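Stand: May 30, 2019

# Kunstblumen reinigen, ohne sie zu ruinieren

Wer im Netz nach »Kunstblumen sauber machen« sucht, bekommt Reissack, Haarspray, Backofen, Essig und Babypuder empfohlen, meist alles im selben Artikel. Ich habe über die Jahre das meiste davon probiert, zum Teil an Stücken, um die es mir nicht leidtat, zum Teil leider an anderen. Die folgende Anleitung ist das, was übrig geblieben ist. Sie ist kürzer als die meisten, und sie verspricht weniger. Eine Kunstblume, die mehrere Sommer an einem Südfenster gestanden hat, wird nicht wieder wie neu, egal was auf der Sprühflasche steht.

## Zuerst das Material klären

Die Bezeichnungen der Händler helfen dabei kaum. »Seidenblume« heißt fast immer Polyester. »Real Touch« kann Latex sein, eine PU-Beschichtung oder schlicht ein weicher Kunststoff. »Naturgetreu« heißt gar nichts. Ich gehe deshalb nach dem Finger und nach dem Alter:

- **Gewebe mit ausgefranstem Rand:** meist Polyester, bei sehr alten Stücken auch Baumwolle oder echte Seide. Polyester verträgt Wasser, die beiden anderen nur mit viel Glück.
- **Glatt, leicht gummiartig, etwas kühl:** beschichtet oder Latex. Nur feucht abwischen.
- **Hart und durchgefärbt:** Spritzguss, oft Blätter und Stiele. Das ist der unkomplizierte Teil.
- **Papier und Krepp:** gar kein Wasser, nur Pinsel.
- **Schaumstoff:** ebenfalls nur Pinsel, und der muss sehr weich sein.

Viele Stiele mischen das. Der Blütenkopf ist aus Gewebe, der Kelch aus Kunststoff, im Stiel steckt Draht, und zusammengehalten wird alles von einem Tropfen Heißkleber. Dieser Tropfen ist die eigentliche Schwachstelle, dazu unten mehr.

## Die Farbprobe, die fast alle auslassen

Ein weißes Baumwolltuch anfeuchten, einen Tropfen Spülmittel darauf geben und an der Unterseite eines hinteren Blütenblatts andrücken. Kurz halten, nicht reiben. Dann dasselbe an einem Blatt.

Bleibt das Tuch weiß, kann man weitermachen. Färbt es sich, ist bei Wasser Schluss, auch wenn die Färbung nur schwach ist. Dunkles Rot, Violett und Marineblau sind meiner Erfahrung nach die schlimmsten Kandidaten, wobei ich auch schon ein völlig harmlos wirkendes Hellgrün hatte, das die halbe Spüle eingefärbt hat. Ich mache die Probe inzwischen an jedem einzelnen Stiel. Aus derselben Packung zu stammen, bedeutet bei billiger Ware wenig.

Die oft empfohlene Prise Salz im Wasser, die »die Farbe fixiert«, halte ich für Küchenfolklore. Bei Polyester, das bereits gefärbt aus der Fabrik kommt, habe ich keinen Unterschied gesehen. Dewanti Wuisan, mit der ich mir eine Zeit lang den Lagerraum geteilt habe, schwört trotzdem darauf. Wir haben es nebeneinander ausprobiert, und beide Schüsseln waren hinterher gleich rosa.

## Auslegen und sortieren

Gestecke nehme ich immer auseinander, sofern die Stiele nicht eingegossen sind. Vorher ein Foto vom ganzen Gesteck machen, sonst sitzt man am Ende mit einem Haufen Grün da und weiß nicht mehr, was vorn war. Danach kommen die Stiele einzeln auf eine helle, glatte Fläche. Auf einer dunklen oder gemusterten Decke sieht man weder Staub noch ausgefallene Staubgefäße.

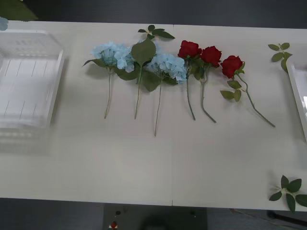 Hortensie ganz links, daneben Grün ohne Blüte.
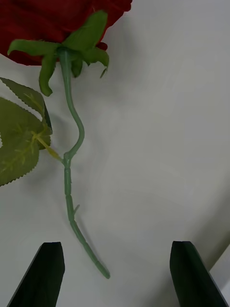 Sortiert wird nach Material und nach Ergebnis der Farbprobe, die Blumensorte ist dabei egal. Ich bilde drei Gruppen: darf ins Wasser, darf feucht abgewischt werden, bleibt trocken. Wer unsicher ist, legt den Stiel in die vorsichtigere Gruppe. Man kann später immer noch mehr Wasser nehmen, zurück geht es nicht.

## Trocken reinigen

Das reicht in den meisten Fällen, und ich würde jedem raten, nach diesem Schritt erst einmal aufzuhören und die Sache bei Tageslicht anzusehen.

1. Den Stiel kopfüber halten und leicht gegen die Hand klopfen. Am besten draußen.
2. Mit einem weichen, breiten Pinsel von der Mitte nach außen arbeiten. Ein alter Rougepinsel ist besser als die meisten Spezialpinsel.
3. Den Föhn auf kalt und kleinste Stufe stellen, mit Abstand von unten in die Blüte blasen. Warmluft löst Kleber.
4. Glatte Blätter mit einem trockenen Mikrofasertuch abziehen, vom Stiel zur Spitze.

Zum Reissack, also Blume und roher Reis in einen Beutel und schütteln: Er funktioniert bei groben, festen Blüten einigermaßen. Bei Hortensien und allem mit vielen kleinen Blüten sitzt anschließend überall Reis, und ein paar Blütchen liegen unten im Beutel. Salz statt Reis ist noch schlechter, es zieht Feuchtigkeit und bleibt in den Falten hängen. Wer es unbedingt versuchen will, sollte mit dem hässlichsten Stiel anfangen.

Fertige Reinigungssprays habe ich zwei getestet, darunter eines, das Naveen Maurya in seinem Laden in Gravunwood verkauft hat und das er mir selbst nicht empfehlen wollte. Beide hinterließen einen leichten Film, der anfangs frisch glänzte. Der neue Staub klebte danach besser als vorher. Haarspray macht dasselbe, es ist nur billiger.

## Nass reinigen

Nur für Stiele, die die Farbprobe bestanden haben und aus Polyester oder Hartplastik sind.

1. Eine Schüssel mit lauwarmem Wasser füllen und wenig Spülmittel zugeben. Wenn es schäumt wie beim Abwasch, ist es zu viel.
2. Den Blütenkopf eintauchen und langsam bewegen, höchstens 2 Minuten. Nicht einweichen.
3. Hartnäckige Stellen mit dem Pinsel unter Wasser lösen. Nicht zwischen den Fingern reiben, davon franst das Gewebe aus.
4. In einer zweiten Schüssel mit klarem Wasser spülen, bis nichts mehr schäumt. Seifenreste vergilben.
5. Überschüssiges Wasser abschütteln und mit einem Handtuch abtupfen.

Das Stielende bleibt draußen. Wo der Draht an der Schnittkante offen liegt, rostet er, und der Rost wandert unter der grünen Ummantelung nach oben. Ich habe einmal ein ganzes Bündel der Serie Liem so verloren und es erst Monate später gemerkt, als braune Flecken auf der Tischdecke waren.

Essig im Wasser kann Kalkflecken entfernen, etwa an Sträußen vom Balkon. Gegen Staub und Küchenfett bringt er wenig. Fett löst das Spülmittel, und wenn das nicht genügt, hat sich das Fett meist schon so mit dem Gewebe verbunden, dass auch der dritte Durchgang nichts ändert.

## Trocknen

Kopfüber aufhängen, im Schatten, mit Luft drum herum. Wäscheklammern hinterlassen in weichen Stielen Druckstellen, besser ist eine Schnur. Dicht gefüllte Blüten brauchen innen deutlich länger, als sie sich außen anfühlen. Eine Nacht ist mir zu wenig, ich warte zwei. Feucht in eine Kiste gepackte Blumen riechen im Februar nach Keller, und den Geruch bekommt man nicht mehr heraus.

Heizkörper, Backofen und Wäschetrockner lasse ich weg. Den Backofentipp habe ich mehrfach gelesen und noch nie von jemandem gehört, der ihn ein zweites Mal befolgt hätte.

## Wenn sich etwas gelöst hat

Abgefallene Blütenblätter und Köpfe sind normal und kein Drama. Alten Heißkleber erst vollständig abziehen, neuer hält auf altem schlecht. Dann wenig Kleber, am besten mit einer Niedrigtemperaturpistole. Meine alte Woster war dafür zu heiß und hat durch dünnes Polyester glatte Löcher geschmolzen. Für beschichtete Blüten nehme ich lieber einen transparenten Textilkleber und fixiere die Stelle, bis er fest ist.

Ausgefranste Ränder mit einer scharfen kleinen Schere nachschneiden. Das Versengen mit dem Feuerzeug wird gern gezeigt — ich rate davon ab. Polyester schmilzt, tropft und brennt, und der Rand wird hart und dunkel.

Zerknitterte Blütenblätter lassen sich über Wasserdampf mit den Fingern wieder formen, mit reichlich Abstand zum Wasserkocher. Bei Gewebe klappt das meistens. Bei allem Gummiartigen würde ich es lassen.

## Ausgeblichene Farbe

Nachfärben mit Textilspray oder verdünnter Acrylfarbe sieht auf Vorher-nachher-Bildern überzeugend aus und auf dem Esstisch angemalt. Bei Blättern geht es noch, bei Blüten habe ich es aufgegeben. Den UV-Schutz zum Aufsprühen kann ich nicht beurteilen. Ich habe eine Dose davon am Fenster in Drokport verbraucht, und die behandelten Stiele sind verblichen wie die anderen, vielleicht etwas später. Einen Stiel vom Fenster wegzustellen, hat mehr gebracht.

## Lagern

Trocken, dunkel, liegend, mit Seidenpapier zwischen den Köpfen. Keine dicht verschlossenen Plastiksäcke, zumindest nicht direkt nach einer Nassreinigung. Latex und beschichtete Ware nie aufeinanderlegen, sie verklebt im Sommer auf dem Dachboden. Auf die Kiste schreibe ich Material und Ergebnis der Farbprobe, dann muss ich beim nächsten Mal nur noch die neuen Stiele testen.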